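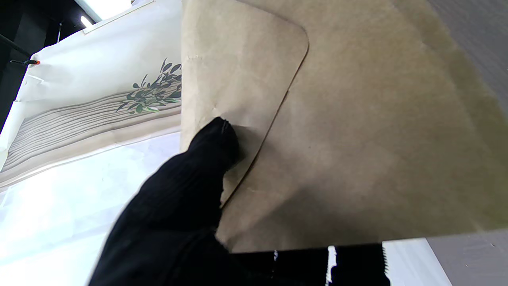

Paper and Card Mailers: Storage and Sorting Notes
Gallery page, compiled by Amparo Henao

These pages cover the paper goods kept for household filing and small mailings: kraft envelopes, folders, bags and loose sheets. The stock comes from two suppliers, Wondis and Lilau, and the grades are mixed. The notes are limited to handling and storage. Prices are on the Incombe list.

Flap envelopes, large

Large kraft envelopes are stored flat with the flap closed and unsealed. A flap left standing open takes a set along the fold and will not lie down again without pressure. Dents in the flap face are cosmetic. A crease that crosses the fold line is a defect, and the envelope goes to the reuse stack.

Envelopes and document folders together

Sorting is done on a clear stretch of table with the envelope on one side and the folder on the other. The envelope is checked first, flap down, edges square.
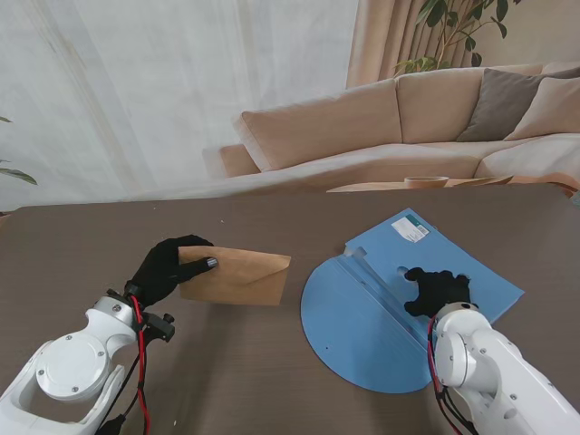

The folder is then opened out fully before anything goes into it. A plastic folder with a ridged spine should be pressed flat along the spine, working from the middle outward. If the spine springs back, leave the folder open under a book overnight. Barcode labels can stay on. Removing them from plastic leaves adhesive that picks up paper fiber, and the residue transfers to whatever is filed next.

Kraft envelopes go behind plastic folders in the drawer, never between two of them. Plastic slides, and the envelope works its way down until the lower corners curl.

Kraft bags, light grade

The light grade creases on first handling and stays creased. This has no effect on use. Support the bag from underneath when moving it with contents inside -- the bottom edge and the two lower corners carry the load, and these are the places to inspect for wear. Flatten by hand. Ironing was tried in April on 11 bags of the Lilau stock and left a shine on the paper with no gain in flatness.

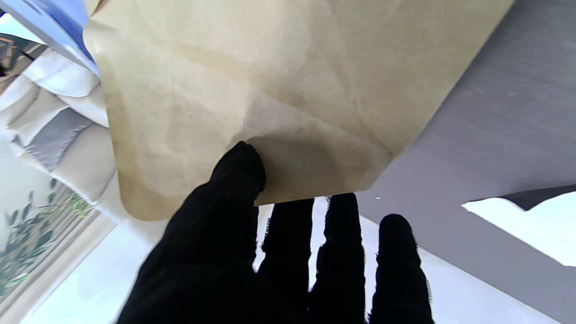 Folder flaps and single sheets

White stock shows every mark, so it is handled last, after the kraft has been put away and the table wiped down. Hold a sheet near the edge with light pressure on both faces. A sheet gripped at one corner bends under its own weight and takes a diagonal crease. Sheets for mailing are kept in the Sotelo box, 200 to a bundle, with a card at the top and bottom. Do not band the bundle. Bands notch the long edges within a few weeks.

Where a sheet goes under a flap, lift the flap clear first and lower it once the sheet is square. Pushing the sheet in against a closed flap folds the leading corner.
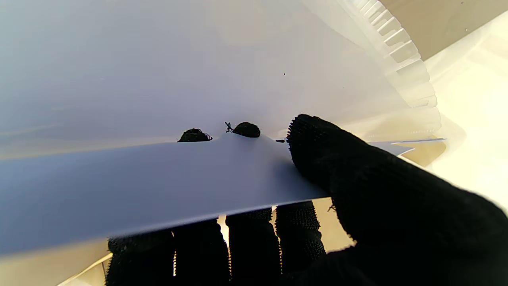
Storage summary

Flap envelopes: flat, closed, unsealed.
Plastic folders: closed, spine down, labels left on.
Kraft bags: flat, open end toward the back of the drawer.
White sheets: boxed with card top and bottom, away from direct sun.

Drawer 7 holds overflow of all types -- check it before reordering. Last revised 16th February.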